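Section 3: Clearing a Table Before You Set Up the Tak Stand

Before you get to the fun part, you need a clear tabletop. I wrote this section for my Nidwood table, but it'll work for anything long enough to collect junk (so, any table!).

1. Take shoes and slippers off first. They go on the floor, in pairs, and you'll be amazed how much room you get back.

2. Pull any bags to the back edge, or hang them up if you have a hook. Small pouches can stay clipped or looped on the handle of a bigger bag, which is how I keep track of mine.

3. Go through the packaging. Cardboard gets torn up small so it fits in the wastebasket. Blister packs are trickier, so check behind the card for spare screws before you toss one. I lost 3 that way and had to write to Clomness for more.

Caution: Blister plastic has sharp edges once it's cut. Use scissors and go slow.

4. Gather loose sticks, dowels and the like into one bunch and stand them in a jar. Mine kept rolling off until I did this.

5. Now unwind the cable from your stand. I know it's tempting to leave it draped over everything, but the knob at the hinge can pinch it when you change the angle.

Note: Snug the knob by hand only. No pliers, please!

6. Wipe the top down and give it 5 minutes to dry before anything goes back.

The whole job takes me some 34 minutes with music on. When you're done, go on to Section 4, where we pick the viewing angle and run the cable down the back of the table.
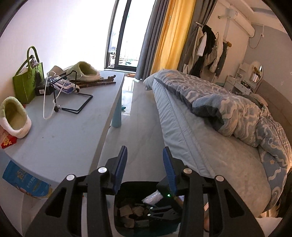
Fig. 3. Table before clearing, with the tablet stand in the middle and slippers still on top.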